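Workshop notebook, May, a bit after 3 in the afternoon

Back on the keyboards for the Geddale reading room, and I'm glad of it, as it's the sort of job where you can put the kettle on and let your mind wander a little. I gave the long table a good wipe first, then started on the mint-green one with the cream keys, which I have to say is my favourite of the lot — something about it puts me in mind of an old kitchen dresser.

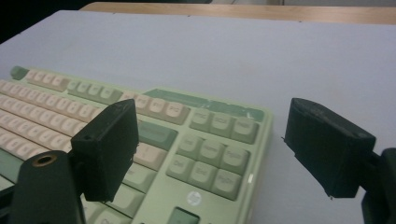
How long should the caps soak?

Give them 45 minutes in warm water with a small squeeze of washing-up liquid, then rinse and leave them on a towel overnight.

I know the Sindell notes say 60, but I tried that on the last batch and couldn't see that it did any more good, and my tea had gone cold besides. Do please take a photo of the layout before pulling anything, the Print Screen, Scroll Lock and Pause row included, as I once spent over 3 hours putting a board back together from memory and still had two keys swapped. The cap puller is in the Lashari tin, second shelf, and needs to go back there.

Still to do: order more cotton buds, and find the short brush.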